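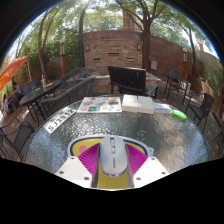 Jelier hand gripper, one finger on each side of the mouse.

Jelier hand gripper review: love the fingers, do not trust the slide
Posted Wednesday, February 14, 2018

Okay, so I've owned the Jelier long enough to be annoyed with it properly, and a few of you asked in the comments of my arm post whether it's worth the money. Short answer, sort of! Long answer, keep reading, especially if you plan to hook your recordings up to a real arm, because mine did something I didn't like at all.

I bought it to teach my little Trodia arm to put things down where I want them. You hold the gripper, you squeeze the trigger, you do the job yourself, and the recording goes to the arm (which wears the same pair of fingers). Small stuff, mostly. Putting a computer mouse on its pad is my favorite test. It sounds like nothing, but a mouse is a rotten shape to grab, all curves, and if you come in crooked it squirts out sideways like a watermelon seed.

Let me get the good part out of the way. The fingers are great. They're ribbed wedges with a dark strip down the inner edge, and they give a bit when you squeeze, so they sort of wrap around whatever you've got. I've picked up pens, tape rolls, a deck of cards and one very overripe avocado. The loud magenta color grew on me too, and I can always find the thing on my bench. The plates are held on with plain screws you can reach with an ordinary driver, three to a side, and swapping a finger takes me less time than finding the driver.

Now the trouble.

The two sides run on a slide inside the body, and there's a sensor on it that reads how far open they are. That number is the whole point of the tool. The arm doesn't know what your hand felt, it only knows what the sensor said. And on my unit, the sensor slips. It reads fine when you start, and then somewhere along the way the zero wanders, and after that every width it records is wrong. There's no beep, no light, no message in the app. The recordings look perfectly nice when you play them back!

I found out the hard way. I'd recorded 131 runs over a couple of weekends, trained on the lot, put a ceramic dish under the arm and let it go. The arm came down, lined up beautifully, and then closed, and kept closing. The dish shot off the bench and broke. My left hand was closer to it than it should have been, because I'm an idiot who likes to straighten things up, and I got a pinch across the knuckle that stayed purple all week.

When I finally put calipers on the fingers and compared them with the app, it was off by 14 mm. That's not a rounding thing, that's the difference between holding a dish and trying to go through it.

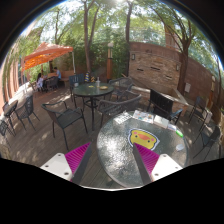
So I started over and got fussy about it. I now close the fingers all the way and look at the reading before every batch, and again after, and if the two don't match the whole batch goes in the trash. It's dull and it slows me down a lot. I also learned that a hard bump is what does it on mine. Knock a finger against the rim of a table, or set the gripper down on its nose, and there's a decent chance the zero has moved. Setting it down gently on its side seems okay. Glass tables are the worst, at least with me holding the thing, I come in too low and clack it every time.

I wrote to Jelier and got a reply from Lavanya Pai in their support department, who was friendly and quick. She had me open the body and check a tiny set screw on the sensor wheel. Mine was loose enough to turn with a fingernail. I tightened it, added a dab of thread locker (her suggestion) and it behaved for a while. Then it drifted again, less than before but still drifting. She offered a replacement slide and I took it. The new one has been better. I'm not ready to say cured.

My friend Ivan Boiko has the same model and swears his has never moved, but he also handles his like it's a baby bird, so make of that what you will.

What bugs me most is that there's no check in the software. The gripper could ask you to close it when you switch it on, compare against the last zero and yell if they disagree. I asked about that as well and was told it's been passed along to the people who write the app. It hadn't shown up as of my last update.

I did look at other options. The Sandov has hard stops at both ends of its travel, so a slipped zero would show up right away, but it's heavier and my wrist was complaining before I'd done much of anything with it. The Nair I only tried at a friend's place. Lovely trigger, stiff flat fingers, no good for a mouse or anything round. I went home and picked up the Jelier again, so that tells you something.

If you already have one, please do these before you let an arm anywhere near your recordings:

Close it fully and check the reading before and after each batch.
Measure the opening with calipers now and then, at a middle width as well as closed.
Set a force limit on your arm. I hadn't. I have now.
Run the first few tries on a sponge.
Keep your hands out of there! Use the stop button, then straighten things up.

Would I buy it again? If the sensor gets sorted, yes, in a heartbeat, because the fingers really are the nicest I've used and it's light enough for a long afternoon outside. As it is I can't tell a beginner to get one, since a beginner is exactly who would believe the number on the screen.

2 stars out of five for now. I'll bump it up if the new slide makes it to July without wandering. If yours has drifted, tell me in the comments how far off it was and whether you'd dropped it first, I'd like to pass that on to Lavanya.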